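Water on the hill: how Statesholm keeps its rural hydrants ready

By Danilo Samonte

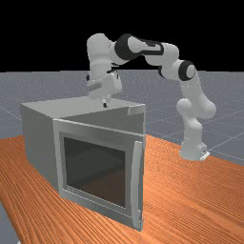

How does a fire engine get water where there is no mains supply?

It draws from a tank, pond or stream through a rigid suction hose, or it is fed by tankers that shuttle between the fire and the nearest filling point. In the Statesholm district both methods are used, often at the same incident.

The district has 47 dry hydrants. A dry hydrant is a fixed pipe with a strainer at the wet end and a threaded connection at the roadside. It holds no pressure. The pump on the engine removes air from the pipe and water rises to fill it, so every joint above the waterline must be airtight. A small leak that would pass unnoticed on a pressurised main can stop the pump from priming at all.

Lift is the main limit. In theory a pump at sea level can raise water by a little over ten metres, but crews plan for far less. The Padilla road hydrant, which sits high above its pond, is rated for use only when the water stands above a painted mark on the inlet post. In a dry November it may not.

Silt is the other problem. Strainers at Grorum were set too close to the bed when they were installed, and two had to be lifted and fitted with longer legs. The work took a morning. Back-flushing now happens twice a year: an engine pumps clean water down the pipe at low pressure until the discharge clears, then reverses and draws for five minutes. Readings go into a log kept with the hydrant number — vacuum, flow, time to prime.

Where no pond exists, the district relies on portable tanks. Each holds 2,000 gallons and stands on a folding frame at the roadside. A tanker empties into it through a rear dump valve and leaves at once for the filling point. The attack engine draws from the tank and should never be left waiting.

The arithmetic is simple. To hold 300 gallons a minute, a full tank must be replaced in under seven minutes. On the Bistik loop, a narrow road with one turning place, that takes three tankers running in the same direction. Reversing is not allowed on the upper section.

The hydrant map is reissued each spring. Sheet 237, covering the Bistik loop, still shows the old gate.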